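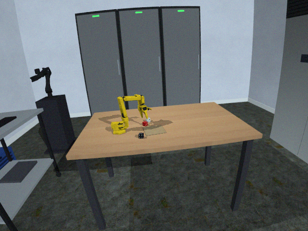 4. Setting up your first prediction pool

Welcome to the good part! By now you have a Pistelero account and you've confirmed your email address. This section takes you through making a pool, inviting your friends and locking in the first round of picks. Pools are points only. No money goes through Pistelero, and there is nowhere in the settings to add a stake.

4.1 Create the pool

1. Sign in and choose Pools, then New pool.
2. Type a name. It can be up to 40 characters long, spaces included.
3. Choose a sport and a competition. Cup competitions are listed under their own heading, below the leagues.
4. Pick a scoring style. Classic gives points for the right winner; Exact adds a bonus for the right score. We love Exact for football and find it a bit cruel for basketball, but try it and see!
5. Set the deadline for picks. The default is the start of the first match in each round.
6. Press Create.

Note: The competition can't be changed once the pool has been created. If you chose the wrong one, delete the pool and start again from step 1.

4.2 Invite your players

1. Open the pool and choose Players.
2. Copy the invite link, or type in email addresses separated by commas.
3. Set each person's role. A Player makes picks. A Host makes picks and can also edit the rules.
4. Press Send.

A pool needs at least two players and can hold up to 124. Anyone who joins late starts on zero, unless you turn on Catch-up under Rules, in which case they get the lowest score from each round they missed. (Catch-up is brilliant for office pools, where there is always a new starter in November.)

Caution: The invite link works for anyone who has it. Don't post it in public. If it does get out, choose Reset link – the old one stops working straight away, and people who have already joined stay in.
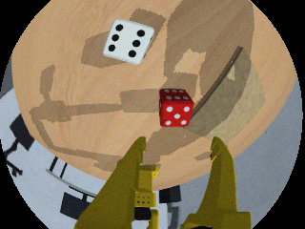
A white die and a red die on a wooden tabletop.

4.3 Make your picks

1. Choose the round from the drop-down list. Open rounds are shown in green.
2. Tap a team to pick it, or type in the score if you are playing Exact.
3. Mark one match as your Banker for double points. You get 6 Bankers in a season, so spend them well!
4. Press Save picks. A tick appears next to every saved match.

You can change your picks as often as you like before the deadline. After that they are locked, and everyone in the pool can see them.

Note: If a match is called off before it starts, its picks are set aside and any Banker goes back to the player. If it is moved to a new date, the picks stand.

4.4 Settle ties

Two players level on points are split by the number of exact scores, then by the number of correct winners. If they are still level they share the place. Hosts can swap the first two tests round under Rules, Ties – do this before the first round closes, as the setting is fixed from then on.

For printing the table or sending it to a shared screen, go to section 5. Our thanks to Erzsébet Kovács and Obaidul Rathnayake for testing these steps.

Section last updated: Jan 9, 2020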